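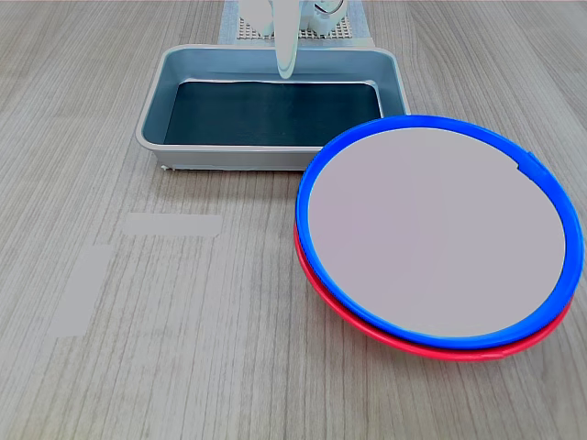
So we lost again. Three-one, away, in the kind of sideways rain that gets down the back of your neck no matter how you zip your jacket. I drove home with the heater on full and the radio off, and by the time I'd got my boots out of the trunk I'd already replayed the second goal maybe thirty times in my head. (It was offside. I'll die on this hill. Chun-yin, who was much closer to it than me, says it wasn't even close to offside, and we have agreed not to talk about it until spring.)

If you're new here, I play left back for Harkley in the over-35s, and I've been writing up our season mostly so my sister stops asking me on the phone how it's going. It's going badly! We're second from bottom with 10 points, and the only team under us is Donska, who had to forfeit two games in December when their van died.

But what I want to talk about is the penalty. We got one at one-nil down, just before the half, a clear trip on Korkor when she was through on goal. And Korkor takes our penalties. Everyone knows Korkor takes our penalties. She's scored every one she's taken this year and she'd already picked the ball up and wiped it on her shirt, and then Reijo comes jogging all the way up from center back with his hand out like he's collecting a parking ticket.

I could not hear what they said to each other. I could see it went on much too long. The ref looked at his watch twice. In the end Korkor dropped the ball at his feet and walked off to the edge of the box, and Reijo put it down, took four steps back, and hit it so high that a guy walking his dog on the path behind the goal had to go and get it.

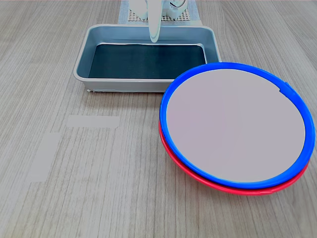
The table and the metal tray.

Now, I like Reijo. He gave me a ride to every single game the year my knee was bad, and he's the reason we have nets that fit. But you can't do that! You can't do that at any level, and you really can't do it to somebody who just got kicked for the privilege. Korkor didn't say a word at halftime. She sat on the bench and retied her laces over and over, and our captain, Nanna, who normally has plenty to tell us, just said "okay, so, second half" and went outside to stand in the rain.

Of course we then conceded in the first minute after the break. And then again, the offside one. Pin-yu got one back for us with a header off a corner, 13 minutes from the end, and for a little while there I really thought we might do something silly and get a draw. Then I gave the ball away on halfway and they went straight up and nearly made it four. Sorry, everybody.

The group chat was dead silent until almost eleven at night. Then Reijo wrote a long message, long for him anyway, saying he'd wanted to settle everyone down and he'd done the opposite, and that he wouldn't go near the spot again.
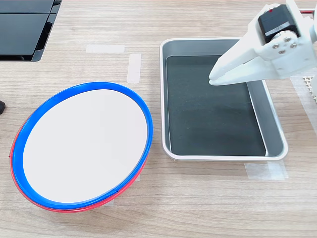 Korkor answered with one thumbs up. Just the thumb, no words. I've been looking at that thumb for two days and I still can't tell what kind of thumb it is. My husband says it's a normal thumb and I should go to bed.

Anyway, Nanna has now made it official and written down who takes what. Korkor on penalties, Pin-yu if she's off the field, Chun-yin on corners from both sides, and me on throw-ins, which I already did and which I suspect she added so I'd feel included. Next up is Zurport at home, and they beat us five-nil back in the fall, so I'm not promising anything. Kickoff is at 10 in the morning. Bring a hat, the stand still leaks at the parking lot end, and if we do get a penalty please shout for Korkor as loudly as you can.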